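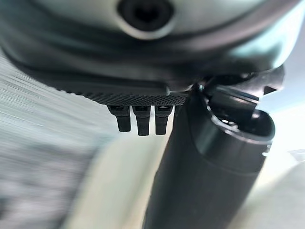 Gridmont starter kit – anyone else running one?

rnavarrete
We've had the Gridmont pick-and-place kit since October and I'm kind of in love with it. Gripper, wrist camera, mounting plate and the software, all in one crate. I had it moving parts between trays the same Friday it arrived, and I'd never set up an arm in my life! The wrist view is the best bit. You see what the fingers see, so teaching a pick is mostly nudging until it looks right and hitting save. We have 18 saved now.

toolcrib_reece
Welcome to the club. How are you finding the camera when the arm's moving? Mine is lovely at a standstill and mush at full speed.

rnavarrete
Same. I run it at 60 percent on the approach and go back up for the travel moves. Costs me very little time and the picks got a lot more reliable.

Ekaette O.
I'll be the grump. We trialed it against the Ulteo set and sent the Gridmont back. The hardware is nice, no argument, but the support contract is a joke. I waited over 30 hours for an answer to a question about a cable. Ulteo called me back before lunch.

toolcrib_reece
Huh, I've had the opposite. Ulteo sold us a gripper and then forgot we existed. Maybe it depends who picks up the phone?

Ekaette O.
Could be. I also just prefer the Ulteo menus – Gridmont hides the force setting three screens deep, and that's the one I change most.

rnavarrete
OK yes, the force setting thing is annoying. You can pin it to the home page though! Settings, Layout, then hold down on the tile.

kdunmore
Does it do tall round stuff? We handle a lot of tubes and cups and the Dobson we had before kept tipping them.

rnavarrete
It does for us, as long as you come in slow and grab below the rim. I'd ask for the longer fingers when you order. The stock ones are a bit stubby for anything deep.

toolcrib_reece
Seconding the longer fingers. And check the little screws by the bracket once a week, mine worked loose after 56 hours of running.

kdunmore
Great, thanks both. Asking for a demo unit this week.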